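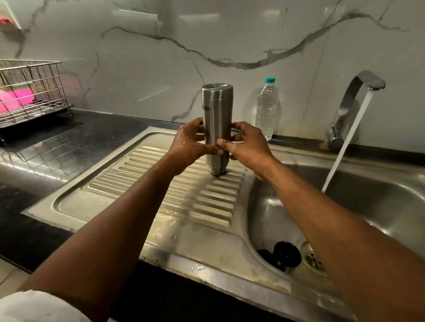 Larkow day planner app, tried at Tetine Park

I wanted to like Larkow. We go to Tetine most years, usually in May before the schools break up, and I've always planned our days on the back of an envelope. The app promises to do that for you. You tell it which rides you care about, how far you're willing to walk and when you want lunch, and it gives you a running order that changes as the queues change.

Setting it up took longer than I'd have liked. It wants a height for every child, a "thrill score" for every adult and permission to follow your phone all day. There are 222 settings if you believe the help page, and the one I needed (stop sending us back across the park) was buried under Accessibility.

The first couple of hours were fine. It sent us to Kakach at opening, as any regular would have done, and we were off again in 9 minutes. Then it told us to skip the river ride because the wait was "rising fast". We could see the entrance from where we stood and people were strolling straight in. We went anyway and the app sulked, reshuffled the whole day and dropped the one show my daughter had asked for.

My bigger worry is how it gets its waiting times. Larkow says they come from other users. On a packed Bank Holiday that may well work. On a quiet day I suspect it's guessing, and it won't tell you when it is. A time based on 300 phones and a time based on two look exactly the same on the screen.

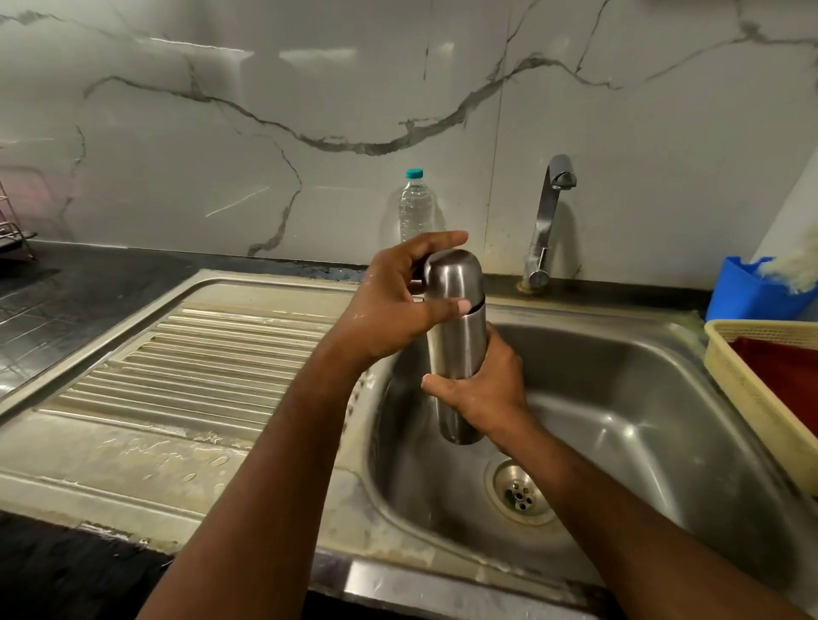
Page last updated: 2/28/26

Battery life is poor too. Mine was almost flat by mid-afternoon, and the low power mode freezes the plan — you're left following a list made at noon. We spent the rest of the day using the boards by the carousel, which cost nothing.

The food side is better than I expected. You can order ahead at the Marciniak grill and it does tell you which kiosks are shut, something the park's own map still can't manage. I'd use it for that alone if it were free.

It isn't. There's a yearly charge, and the trial ends at midnight whatever time you started it, so don't press the button the evening before as I did.

Would it have got us on more rides? I doubt it. The makers boast of 1,402 five-star reviews and I'd like to know how many were written before lunch. If you've never been to Tetine, a month's subscription might save you some dithering. If you know the place, stick with the envelope.

Two stars out of five.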